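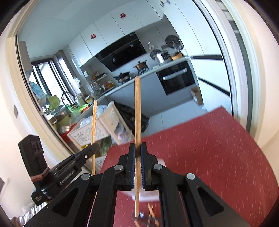
Chopstick in the gripper, upright, with two more crossed on the cloth.

22/08/2020

I said in July that I would write something about the change at work, and then I didn't, mainly because I was tired when I got home. A few people have asked, so I'll put it down in one go.

For those who don't know, I have been at Lullano for a long time. We make up table sets for restaurants and canteens. Chopsticks, spoons, napkins, sauce dishes, whatever the customer wants in whatever order they want it, sorted and wrapped and boxed. Until last spring all of it was done by hand on two benches. Then the firm bought a packing line, which we call Morris, and most of the wrapping and boxing went over to that.

Morris is good at anything that arrives the same way every time. Spoons are fine. Sauce dishes are fine if they come off the stack cleanly. What it can't do is pick one chopstick out of a heap, get it the right way up and put it where it belongs. They roll, and they lie across each other. So that part of the job stayed with us, and the newer thing, the thing I'm supposed to be writing about, is that some of us now do it with a hand gripper instead of our fingers so that the movements can be recorded and used to teach the next machine.

There are four of us on it: me, Hywel Gough, Şengül Ersoy and Jhosep Paucar. Hortensia Marulanda runs it. We still do our share of bench work, but part of each shift goes on recordings.

The gripper is a black thing with two narrow fingers, padded in dark blue on the inside. You hold it and work the fingers open and shut. The first week I was slower with it than my grandson would have been. You lose the feel of the stick straight away. With my own hand I know if a chopstick is slipping before it slips. With the gripper I have to look, and looking is slow. Hortensia said that was rather the point, as the machine will have to look as well.

Learning it was mostly a matter of unlearning. I used to pick up a stick and turn it in my fingers in the same movement. The gripper can't roll a stick between two pads the way a finger and thumb can. So you have to decide how you are going to hold it before you take hold, and bring your whole wrist round. Jhosep got this quickly. He used to do plastering and says it's all in the elbow. Şengül sits down for it, which I was against, but her recordings get rejected less than mine do so I have stopped saying anything.

We passed 2,367 recordings just before I started writing this. Of those, 1,275 were good enough to keep. The rest were too fast, or the stick was dropped, or a hand was in the way, or the person stopped halfway to talk. I don't find that discouraging, though Hywel does. On the bench a set was either right or it wasn't and you just put it right. Having your ordinary movements marked as usable or not usable takes some getting used to at my age.

The pay question. We get a bit more per hour for recording than for bench work. It isn't a lot. What we don't have is anything in writing about what happens when the recording is finished. I asked, and was told that it would be discussed. Alfredo Lagman, who is our rep, has asked twice since, and he is going to keep asking. I have no complaint about how Hortensia has dealt with it. She has told us what she knows and she doesn't know very much.

What has changed day to day is smaller than I expected, and some of it is good. My hands hurt less. Wrapping was what did the damage, and Morris has that now. I don't miss it at all. The noise is worse. The breaks used to be when the bench was clear, and now they are when the line stops, so we don't always get them together, and I miss that more than I thought I would. I used to know everything about everybody's family -- now I hear it a week late.

The other thing is that newer people are coming in who have never done the bench. They know how to clear a jam on Morris and how to read the screen, and they are quick at it. But when a box comes back from a customer they can't always see what is wrong with it. I had one young man show me a set with the sticks upside down and ask me what the complaint was about. He wasn't being daft. He had just never put one in himself. 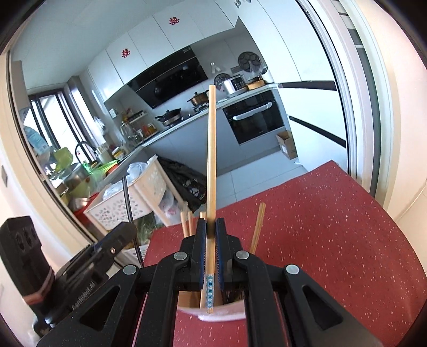

Hywel asked me whether I minded training my own replacement. I said I would think about it, and I have. I don't think the machine we are recording for will replace me, mostly because I will have retired by the time it works properly. It may well replace Jhosep, and he is the one with small children. But I also think that if somebody has to show it how, I would sooner it was people who know the job. Standing a stick in a holder sounds like nothing. You need the end with the patterned band going down into the cup, you need to grip low, close to that end, and you need to come in past the sticks already leaning out to the sides without knocking them. I could not have told you any of that a year ago. I just did it. Having to do it slowly, with a clumsy tool, is the first time in my working life I have had to say what it is I do.

Hortensia has started writing some of these down as we say them. There is a folder now. She wants to use it for the new starters as well as for the recordings, so they each get time on the bench before they go on the line. I think that is the best thing to have come out of it so far and it has cost the firm next to nothing.

Zisa, where my sister-in-law works, went the other way. They brought their machines in over a shutdown and people came back to find the benches gone. She says it was all very tidy. She also says they had to ring two of the retired women and ask how the sets were meant to go. I can't vouch for that but I believe it.

Next month we move on to spoons with the gripper, the flat-bottomed soup sort, which Morris drops if there is any dust on them. Şengül has tried a few already and says they are easier than chopsticks as long as you take them by the neck. Alfredo has a meeting with the Flondcombe office about the written agreement. If there is any news from that I will put it up here.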